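Arnico Regional Household Waste Survey: Data Card

Release 2, September
Maintained by the Arnico Resource Recovery Office
Contact: Noreen Memon, Data Steward

Summary

The Arnico Regional Household Waste Survey is a tabular record of kerbside bin audits and household questionnaires. It is intended for council planners, university researchers and contractors preparing tenders for collection services. Release 2 replaces the earlier release in full, and the two should not be merged. 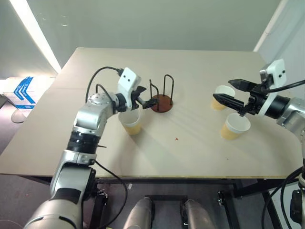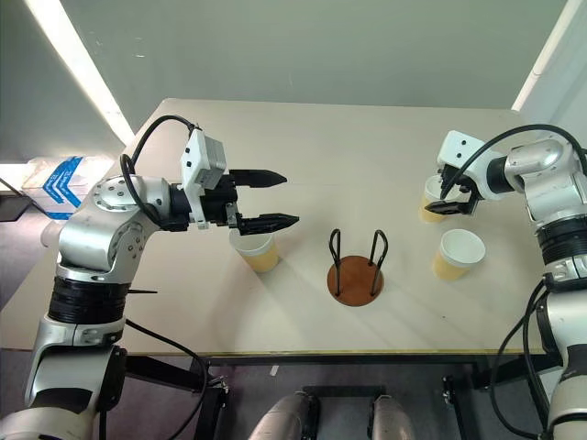
Scope and coverage

The survey covers 335 households across the townships of Revier and Thongdee. Each household consented to an audit of its general waste, recycling and organics bins and completed a written questionnaire on disposal habits. Rural properties without a kerbside service are outside the scope, as are caravan parks, aged care facilities and commercial premises.

Of the participating households, 119 are units or townhouses with shared bins. Audit weights for these dwellings were apportioned by the number of residents at the address and are flagged in the column shared_bin. Users comparing detached houses with units should read the section on limitations first.

Files

households.csv – one row per household, with dwelling type, number of residents and township.
audits.csv – one row per bin per audit, with net weight in kilograms for each material category.
questionnaire.csv – coded responses, one row per household.
categories.csv – the sorting categories, with parent groups and short definitions.

All files are comma-separated and encoded in UTF-8. The field household_id links the first three. Missing values are left blank; a zero means that the category was looked for and none was recorded.

Collection method

Bins were collected before the regular truck run and taken to the sorting shed at the Famex transfer station. Contents were separated by hand into the listed categories and weighed on a calibrated platform scale. Liquids remaining in bottles and cartons were drained before weighing. Sorting procedures were written by Wichai Klinhom and reviewed by Vilgot Engström, who also maintains the category definitions.

Disposable drink cups with a plastic lining are recorded as general waste under code GW-CUP, whichever bin they were found in. Unlined paper items are recorded under the paper and cardboard group. Where the lining could not be determined, the item was assigned to GW-CUP and the row carries a note.

Changes in this release

Nappies and other hygiene products, previously combined with textiles, now have a category of their own. Garden prunings have been separated from food scraps. Corrected tare weights have been applied to all organics bins from Thongdee, where an incorrect bin model had been entered.

Limitations

Participation was voluntary, and households with an existing interest in recycling are likely to be over-represented. The audits were carried out outside the summer holiday period and should not be used to estimate annual totals. Apportioned weights for shared bins are suitable for group averages only. Township figures expressed per 1,000 residents should be calculated from published population estimates and not from the household counts in this dataset.

Privacy

Names, street addresses and bin serial numbers have been removed. Letters and other identifying papers found during sorting were not read or recorded. Any attempt to re-identify a household is a breach of the terms of use.

Access and corrections

The files may be used for research, planning and teaching, provided the Office is acknowledged. Commercial users should apply in writing to Charoen Inthanon, Licensing Officer. Suspected errors should be sent to Kiran Uniyal with the file name, the household_id and a brief account of the problem. Accepted corrections are listed in the change log and incorporated at the next release.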